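Siltbridge Household Repair and Reuse Project
Progress report to the Bundgaard Fund, second period

Summary

The project is on schedule against three of its four milestones. The reuse shop in Siltbridge has been open since January and the repair evenings are running every Monday at 6 p.m. The Fletmont drop-off point opened later than planned, and we explain the delay under Milestone 3. Spending is within budget. We are asking for one change to the grant terms, set out at the end.

Milestone 1: Reuse shop

The shop opened in the former shoe store on the main street. Rent is fixed for the first 18 months. We sell small furniture, kitchen goods, lamps, books and children's bicycles. Clothing was dropped from the plan after the first month, as the two thrift stores in town already handle more than they can sell.

Furniture moves faster than we expected and books move slower. We have cut the book shelves by half and used the wall for chairs and side tables. Prices are marked on every item, which has ended most of the haggling at the register.

Milestone 2: Repair evenings

The grant agreement set a target of 100 repaired items for the period. We logged 185. Most were lamps, toasters, vacuum cleaners and zippers. An item is logged as repaired only if the owner takes it home working – items left for parts are recorded separately and are not in the total.

We turn away microwave ovens and anything that runs on gas. A notice to that effect is now on the door and on the sign-up sheet. Demand for sewing repairs is higher than we can meet, and we have bought a second heavy-duty sewing machine from the equipment line.

Milestone 3: Fletmont drop-off point

The Fletmont site opened 4 weeks late. The lease was signed on time, but the county required a wider access ramp before it would approve public use. The landlord paid for the concrete and we paid for the railing. The cost came out of contingency.

The site is open two afternoons a week. People bring in more broken goods there than in Siltbridge, mainly because the nearest county transfer station is a long drive. We have put up a clearer list of what we take and will review the mix at the end of the next period.

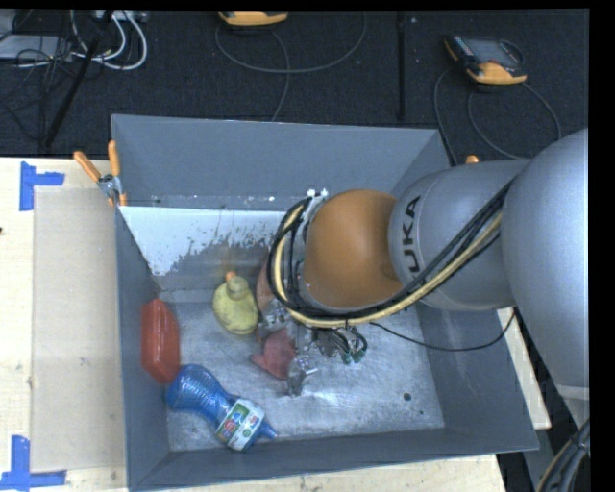

Transport between the two sites is by rented van, once a week. Buying a used van was in the original proposal, but the quotes we received were all above the amount allowed. Renting will remain cheaper through the end of the grant.

Milestone 4: School workshops

This milestone is behind. Callholm Middle School has agreed to host the workshops, but the schedule could not be settled before the end of the semester. The lesson outlines and tool kits are ready.

Change requested

We ask to move the unspent van purchase money to van rental and sewing supplies. The total grant would stay the same. A revised budget sheet is attached, and we would need a decision before the next rental contract comes up for renewal.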